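Rimel Residents' Bulletin
8/15/26

Laundry notes: baskets, sorting and the bathroom problem

The shared laundry on the Cuesta side has been running since the start of August with the new load limits, and a few questions keep coming back to the office. Most of them concern what happens before the clothes reach the machine, so this item deals with baskets and sorting. Detergent dosing was covered in the last issue and hasn't changed.

Basket type. Slotted or perforated plastic is the best general choice for a small flat. Air moves through the sides, which slows the build-up of odour in worn clothing. Solid-sided tubs hold damp and should be kept for carrying wet items short distances. Woven baskets are fine for dry clothes but snag knits, and they are hard to wash out properly. Whatever you use, rinse it every second week and dry it upside down.

Basket size. A rectangular basket is easier to carry level through a doorway than a tall round hamper. The common fault is overfilling. If the contents stand above the rim, divide the load. The smaller washers are set up for light daily loads, and a full hamper pushed into one of them will come out badly rinsed.

Where to keep it. Many of the Fallent units have no laundry cupboard, so the basket ends up in the bathroom. That's workable if it is kept off the floor and out of the splash zone of the shower. A low bench or a shelf at hip height will do. Leave a gap behind the basket so that air can reach the back wall, and run the fan for 14 minutes after a shower. Don't put worn clothes away under a closed lid in a room that is still steamy.
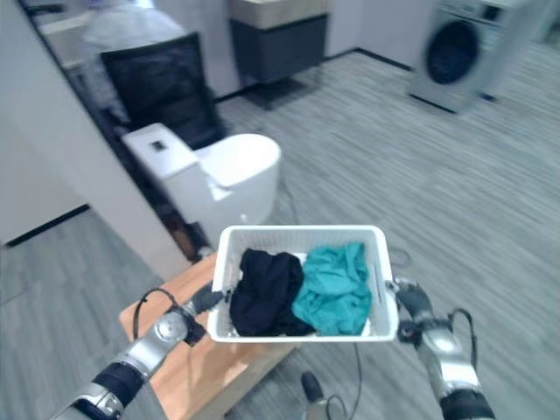 A slotted white basket with one black garment and one teal garment, in front of a toilet.

Mixed colours. Black and teal can usually share a cold wash once both have been through the machine a few times. New garments are another matter. Dark dyes shed most in the first 3 washes, and a blue-green fabric will pick up grey from a new black one. Wash new darks alone or with other darks, inside out. If you are unsure, press a damp white cloth against an inside seam for a minute. Any colour on the cloth means the item goes in separately.

Bunched clothing. Shake each piece out before it goes into the drum. A garment that goes in as a ball tends to stay as a ball, and the middle of it gets little water and less detergent. Check pockets and turn cuffs down at the same time. Tissues remain the leading cause of filter cleaning in this building.

Small loads. Two garments don't make a load. The short cycle needs about 500 grams of dry clothing to balance on the spin, and below that the drum may stop and redistribute several times before giving up. Hold the items over, or add a hand towel of a similar colour.

Left baskets. Baskets standing on the folding bench at closing will be moved to the shelf by the Plundard entrance. Please mark yours with a unit number on the underside, in permanent marker. Tape labels come off in the wash-down.

The dryer lint screens are being replaced later in August. One dryer will be out of service at a time, and a notice will go on the laundry door the evening before.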